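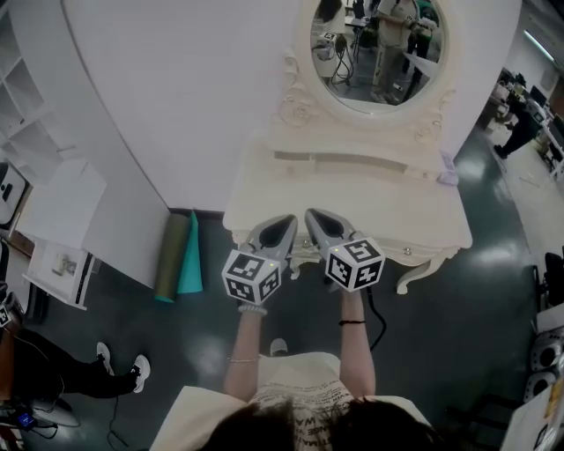
Section 5. Assembling and Leveling the Dressing Table

5.1 Before you begin

Read this section in full before opening the hardware packet. Two adults are required for lifting. Assembly takes place on the floor, with the table upside down, and the table is turned upright only after every leg bolt has been tightened.

Check the contents of the carton against the packing list. If a part is missing or damaged, do not start assembly. Contact the Femholm service desk and give the batch code printed on the inside of the carton flap. Replacement parts are sent from the Flerkulano warehouse and normally arrive within 11 working days.

Tools required: a Phillips screwdriver, a spirit level, a tape measure, and the hex key supplied in the packet. Power drivers must not be used on any fastening in this section.

5.2 Fitting the legs

1. Spread a folded blanket on a clean, flat floor. Place the table top face down on the blanket.

2. Remove the drawers and set them aside. The paper tabs on the back panels show the position of each drawer and should be left in place until section 6.

3. Match each leg to its corner. The letter stamped on the mounting block must agree with the letter on the leg.

4. Insert two bolts with washers through each block and turn them by hand until they catch. Leave all bolts slightly loose at this stage.

5. Press each leg inward against the apron and tighten its bolts with the hex key, working diagonally from corner to corner.

6. Go around once more and check every bolt.

CAUTION: Do not overtighten. The mounting blocks can split if the hex key is forced. Stop when the washer no longer turns under finger pressure.

5.3 Turning the table upright

1. Clear a path to the final position.

2. With one person at each end, grip the table by the long sides of the apron. Do not lift by the legs or by the carved trim.

3. Raise the table, rotate it in the air, and lower it so that all legs meet the floor together.

CAUTION: Never tip the table onto two legs or drag it across the floor. Side loads of this kind are the most common cause of cracked leg joints and are not covered by the warranty.

5.4 Leveling

1. Place the spirit level along the front edge of the top, then along each side.

2. Where a corner is low, turn the adjustable glide under that leg counterclockwise. Each glide has a travel of 5 mm.

3. If the floor slopes by more than the glides can correct, fit the felt shims from the packet. No more than 3 shims may be stacked under one leg.

4. Press down lightly on each corner. The table should not rock.

Note: On deep carpet, repeat the leveling procedure after two weeks of use.

5.5 Attaching the mirror frame (Ashour model only)

The Ashour mirror is supplied in a separate carton and must be fixed to the wall as well as to the table. Wall plugs are not included, as the correct type depends on the wall. Follow the leaflet packed with the mirror, and keep the table clear until the upper bracket has been secured.

5.6 Care of painted surfaces

Wipe with a soft, damp cloth and dry immediately. Nail polish remover, perfume, and products containing alcohol will mark the finish. Small chips may be repaired with Fluten touch-up paint in the shade named on the warranty card. Apply two thin coats and allow each to dry overnight. If sanding is necessary between coats, use 2000 grit paper and light pressure.

Technical text: Othmane Badawi. Revised by Eugénie Poulain, December.

Continue to section 6, Drawers and Runners.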